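4/20/18. Folding cell, back bench

Writing this up before the weekly numbers go out to Ondlow, so there's something on paper besides the numbers.

The claim in the Bratadora proposal is that the arms take over folding for the small-lot returns and the people who fold now move to inspection. I've read it three times. It gives folding time per piece, and it gives a payback figure based on 4,000 pieces a week. It has no line at all for the person who stands next to the bench. That person exists. On my shifts it's been me or whoever is free from packing, and in March it was mostly packing.

What that person did today, as near as I could keep track:

- put shirts where the arms could get at them
- flattened the sheet after each reset (it creeps toward the near side and then the grippers pinch sheet along with shirt)
- took out anything with buttons, a hood or a wet label
- refolded the bad ones by hand
- hit stop, restarted, logged the stop

Refolding by hand takes an experienced folder a few seconds. The logging takes longer than the refolding. I timed myself on one bad shirt and the paperwork for it ran 90 seconds, on a form that asks for a fault code we don't have yet. I've been writing "other."

The count since the cell was moved to this bench is 493 attempts. The weekly sheet calls them cycles, and a cycle is complete when the arms return to rest, whatever the shirt looks like. I asked for a second column, "would ship as is," and was told it could be added later. I've been keeping it in pencil in the back of this book. I'm not going to put a percentage here until somebody else has judged the same pile without knowing what I marked, because I know I grade hard.

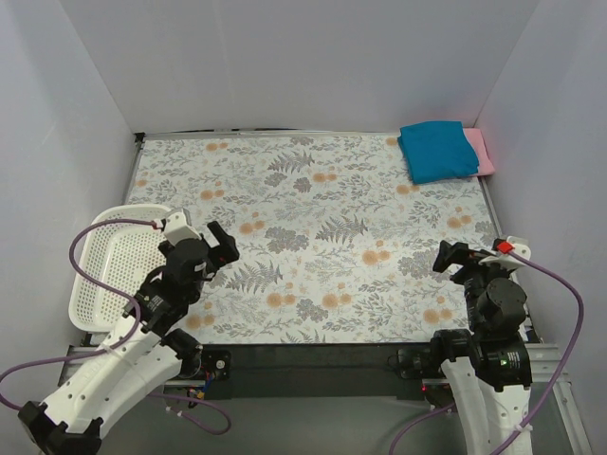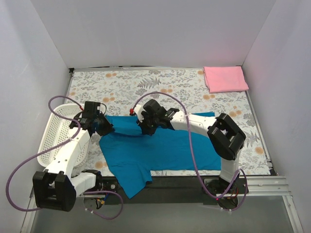

Edge finding is still the thing I'd argue about. The Pirihi people say the patterned sheet is there on purpose, so the software learns not to depend on a clean background, and fine, I can follow that. But our tables in returns are plain, they've been plain for years, and no one is planning to throw a flowered bedsheet over them. With both grippers down on the teal-blue shirt-like cloth, close together, and fern fronds and orange blossoms all around it, it's a fair test of something, I just don't know that it's our something. A strong blue on cream is also about as kind as color gets. I want a run with white undershirts on white, and gray on gray, which is most of what Nutomberg sends back. Asked for it twice now.

Other things to chase:

**Cable on the left arm.** It takes a wide loop on that side and I don't like it near the basket. Nothing has snagged on my shifts. I'd still like it tied in closer before we let people reach over there routinely. Whoever has the small ties, please leave them in the drawer.

**Reaching in.** The rule is arms stopped, hands in. The rule gets bent when there's a queue. I bent it myself this morning to straighten a sleeve, and I'm writing that down so the log isn't the only honest record. If the target goes up, people will bend it more. The proposal treats this as a training matter. I'd treat it as a target matter.

**Noise.** Better than the last bench. You can talk over it. The folders mentioned this before they mentioned anything else, which says something about what gets asked in the surveys.

On the inspection jobs: I tried to find out how many there are. The plan shows 21 people on folding across both shifts. I can't find 21 seats in inspection, or a budget for them, or a pay grade. Two of the folders asked me straight out whether they should be looking around. I said I didn't know. I didn't like saying it and I'd rather somebody upstairs had to.

To be fair to the thing, there's one part the folders want. The bulk shirts at the end of second shift are hard on wrists, and roughly half the complaints in the first-aid book are wrists. If the cell took that last hour every night, even slowly, even with a person redoing the ugly ones, I think most of them would call that a good trade. It isn't what was proposed. What was proposed is the whole shift, with the hard garments left over for people, so they'd get the hoods and the button-fronts all day at the same rate they get now for a mix. I raised this and was told the rate would be "reviewed." No date on that either.

To do:

1. White-on-white run. If Pirihi won't set it up, I will, with the lost-property undershirts.
2. Blind grading of the pencil column. Need a folder from each shift, paid time, away from the bench.
3. Get a fault code for "picked up the sheet."
4. Ask Ondlow who signs for the bench person's hours. At the moment they go under packing, so packing looks slow and the cell looks free.
5. Tie in the left cable.

Sending the weekly sheet as is, with item 4 copied into the note at the top. Pencil column stays in the back of this book, please don't tear pages out for labels.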